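Speaker notes, shared workshop evening, 15 October 2021
Talk: Building the kitchen before building the kitchen
Speaker: Brittany Gagnon
Length: 25 minutes, then questions

Opening

Say hello, thank Ravinder for the projector. Ask who has been in the back room at Trorholm and seen the bench. Hands up is fine, no need to go around the room.

The project is called Fletitz. It is an arm that will work at a kitchen counter in my house. Sushil Nigam does the controller and I do the model and the cabinets. We started in August. The counter in my house is still bare plywood tonight. The counter in the simulator is finished, and that is the one I will talk about.

Why we modeled first: I cut a shelf for the first bench version without checking the reach, and the elbow could not get past it. I lost a good board. Say this quickly and move on.

Slide 2

Leave this up while people look at it. Point out the shelf over the counter and how the wrist comes up in front of it.

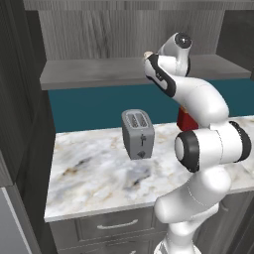
Slide 2. Arm folded at the counter, toaster on the marble, shelf behind.

Points to make on this slide:

The arm is folded and raised, and the gripper is empty. Every test run gets checked for this pose before anything else, because a folded arm takes up more room at the elbow than people expect. Measure to the outside of the joint. I measured to the center line the first time.

The shelf is a plain box in the collision model. The wood grain is only a texture and costs us nothing in the planner. Same for the marble. Someone will ask about the marble. It came with the texture pack and I liked it. The real top will be laminate.

The toaster is there as an obstacle first. Later it becomes the task: put the gripper near the lever without touching the body. Do not promise a date for toast.

Slide 3 (text only)

Numbers for the people who write things down. We ran 121 planned moves in one batch. 31 were rejected, most of them for the shelf. After I raised the shelf in the model and ran the same batch, 15 were rejected. Sushil has the log if anyone wants it.

Explain that a rejected move is the planner refusing to start. It is different from a crash. In the simulator a crash means I forgot to give something a collision shape, and I did that with the cabinet handles for two weeks.

Mention Fehr here. Fehr is the little script Mervin Friesen wrote that reads my cut list and builds the cabinet boxes in the model. If I change a panel width in the list, the model changes too. It does not do hinges. Hinges are by hand.

Slide 4

Doors. This took longer than the rest of the cabinets put together. A closed door is a wall and easy to plan around. An open door sticks out into the space where the arm wants to go, and it has a handle on it. 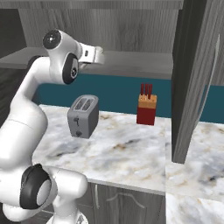 We plan with the door open as a fixed object for now. The next step is to let it swing and have the planner read the angle. Océane Zacharias has offered a hinge sensor from her Ollach build and I would like to try it before buying one.

Also say: keep the finger pads as their own part in the model. We had them merged with the hand, and every time we changed the pads we had to export the whole hand again.

If there is time, show the cut list on the laptop. If not, skip to the end.

Closing

Next job is the lower cabinets in real wood. I need a second pair of hands for the glue-up and the long clamps from the rack. Sign-up sheet is by the door.

Likely questions

Can the model run on an old laptop? Yes, with shadows off.

Is the real arm safe around people? It will run slow, with the stop button within reach, and with no one leaning over the counter.

Are the files shared? The cabinets, yes. The controller is Sushil's to answer.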